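3.2 Usure des microrupteurs de boutons, bornes d'arcade

Corpus : 222 microrupteurs déposés sur des bornes en exploitation, trois sites (Sterham, Cornum, Dirnel). Pas de tri préalable, sauf pièces cassées au démontage. Chaque pièce étiquetée avec position d'origine (joueur 1 / joueur 2, bouton de tir, saut, start) et relevé du compteur de parties quand il existait encore. À Dirnel les compteurs étaient débranchés sur la plupart des meubles, donc pas exploitables ; on garde ces pièces pour la mesure de résistance mais pas pour la courbe d'usure.

Mesure en quatre fils, courant continu faible, contact fermé par un poussoir à came. Dix fermetures par pièce, on retient la médiane. Le rebond est relevé à part, à l'oscilloscope, seuil à mi-tension. Pas de nettoyage avant la première série. Deuxième série après nettoyage à l'isopropanol, contact par contact, séchage à l'air libre sur la paillasse. 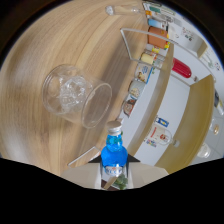

Le seuil de rejet est fixé à 2 ohms, comme dans le protocole Simanjuntak. Discutable pour des entrées logiques à résistance de tirage élevée, qui tolèrent beaucoup plus, mais il permet la comparaison avec les séries antérieures. 41 pièces au-dessus du seuil à la première série. Après nettoyage il en reste 13. Les autres reviennent dans la plage normale, ce qui va dans le sens d'une pollution de surface (nicotine, graisse, poussière de moquette) plutôt que d'une usure du métal.

Figure 4. Disposition sur table.

Les 13 pièces restantes ont été ouvertes. Piqûres visibles à la loupe sur la pastille fixe, presque toujours du même coté. Neuf viennent de boutons de tir joueur 1, ce qui n'étonne personne dans l'exploitation. Ressort lame fatigué sur deux d'entre elles, course allongée, rebond supérieur à 5 ms. Une pièce de Cornum présentait une trace de soudure coulée dans le boîtier, défaut de montage, on l'a laissée dans le total.

Côté compteurs : le meuble le moins joué affichait 2786 parties, et c'est pourtant lui qui donne deux rejets persistants. Le nombre de parties est donc un mauvais indicateur pris seul. Il faudrait le nombre d'appuis, que la carte mère n'enregistre pas. Un compteur d'impulsions en dérivation sur le faisceau est envisagé (voir section 5), à condition de ne pas charger l'entrée.

Limites. Lots de fabrication non identifiés, marquages souvent effacés. Température du local non régulée, série de février faite dans une pièce froide. Les microrupteurs à levier long et à levier court sont mélangés, l'effectif des premiers etant trop faible pour une analyse séparée. Enfin, la remise en service après nettoyage n'a pas été suivie : on ne sait pas combien de temps tient la valeur retrouvée.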